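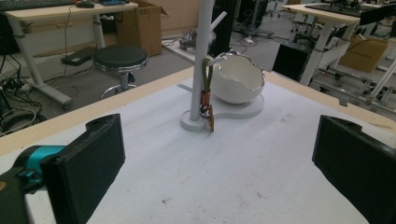 Giltunano small items set – README

Last updated 2/23/21 by Emmett Holloway

What this is

Notes and records for the small household items kept at the Ernau workroom. The set covers jewelry stands, trinket dishes, egg cups, key hooks and the small things that get hung on them or dropped into them. There are 291 items in the list and 1,790 handling records that refer to them. Pictures of single items are stored with the records and use the same item numbers.

Files

items.txt – one line per item, with number, short name, main color, material if known, and shelf
records.txt – one line per handling record, with date, item number, action and a free text note
pairs.txt – items that are normally put out together
retired.txt – items that broke or went missing, with the last shelf they were on

Fields that need explaining

Short name is whatever we call the thing in the room. The white tree stand with the pegs and the eggshell bowl is "egg tree" everywhere, including the older records where it was first entered as two items. The stand and the bowl now share one number. If you find a record with the suffix b, it means the bowl side.

Material is left blank when we don't know. Please don't guess from the color. "Ceramic" was filled in for the bowl. The post is still blank.

Action is one of: hang, unhang, place, lift, move, wipe. "Hang" means the item went onto a peg or hook and was let go. If it slid off later, that is a new record with a note.

Tags

Some hanging items still have their store tags on. We leave them on. A tag counts as part of the item, so the green loop with the orange and black tag is a single entry. Cardboard tags get a "t" in the last column if they hang lower than the item itself, as they can end up under a base when things are moved.

Table and shelves

Everything is put out on the white table with the wooden rim. Shelf codes starting with T are the Tirkeck cabinet, and codes starting with R are the Räsänen shelves by the door. The bottom shelf of the Tirkeck cabinet holds 32 items and is full.

Known problems

Colors were entered by different people, so "white", "off white" and "cream" overlap.
2 items have the same number (a blue dish and a brass hook). Check the short name before using either.
Notes from the first part of February are short and sometimes only say "ok".

Corrections go to Emmett. Send the item number and the line as it should read.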